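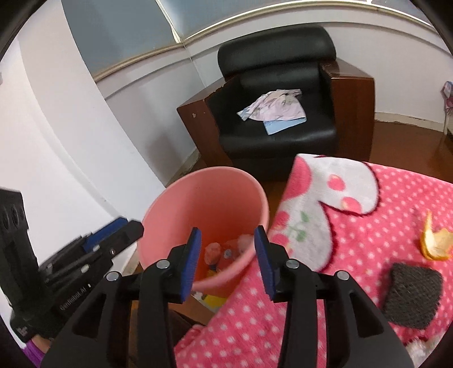 Homebrew & Cider Board > Recipes and Process > Is my saison stuck or just slow?

hasinari_hops
March 4, 2019
Okay, I need a sanity check from the saison people. I brewed a five gallon batch with the Vindidach yeast my shop just started carrying. It took off like crazy, blew foam up the airlock the first night, and then just quit. It's been sitting at 1.030 for 4 days now and the sample tastes like sweet bread with pepper on it. Not awful! But not a saison. The basement is on the chilly side. Do I pitch something else, or wait?

PejmanB
Wait. Warm it up and wait. Saison yeasts love to stall right where you are and then finish when they feel like it. I had one sit for 2 weeks and it still got down to 1.004.

kettle_sour_keyvan
I'm going to disagree with Pejman (again, sorry buddy). I used Vindidach back in November and mine stalled too, and I babied that thing with a heat belt and blankets and got maybe three points out of it. Pitched a packet of dry ale yeast and it was done by the end of the week. Life is short and I wanted my fermenter back.

PejmanB
And did it taste like a saison?

kettle_sour_keyvan
It tasted like beer, Pejman. My brother Behrouz drank most of it and he's picky.

Banafsheh_S
Hi, jumping in with a boring question for the OP. How are you measuring? If it's a refractometer you have to correct for the alcohol once fermentation starts. I scared myself silly over a "stuck" tripel that was totally finished. Also what was your mash temp?

hasinari_hops
Hydrometer, checked in plain water and it reads right on zero. Mash was supposed to be 148 but I got distracted and it was closer to 156 when I looked. I stirred in some cold water and hoped for the best. Is that the problem??

Banafsheh_S
Could be part of it. 156 gives you a lot of sugar the yeast has trouble with. But even so I wouldn't expect it to quit at 1.030, so I think you've got both things going on. I'm with Pejman on the heat. Get it up to 80 or so and give it a gentle swirl, lid on, no splashing.

parvaneh_brews
Loosen the airlock too! Some people swear saison yeast hates back pressure. I pull mine off and lay sanitized foil over the hole until it's done. My last one went from 1.035 to 1.006 that way, same house, same yeast as the batch before.

kettle_sour_keyvan
The foil thing is folklore. You changed the weather and your grain bill between those batches, I remember the thread lol

parvaneh_brews
I changed ONE malt. I swapped the Lacroix pilsner for the Fuvalthorpe because the shop was out. Foil is cheap, what's the harm.

hasinari_hops
All right, moved it upstairs next to the furnace closet, swirled it, foil is on. Will report back.

hasinari_hops
Update: 1.022 this morning! The whole hallway smells like pears and black pepper and my wife has opinions.

PejmanB
There she goes. Leave it alone now.

kettle_sour_keyvan
Fine, glad it's moving. I still say keep a packet of dry yeast in the fridge. If you're stuck at 1.015 next week you know where to find me.

Banafsheh_S
Please don't bottle until you get the same reading a few days apart. These can creep down forever and I have mopped a ceiling before.

hasinari_hops
Noted, no bottling. What carbonation do you all shoot for when it's ready?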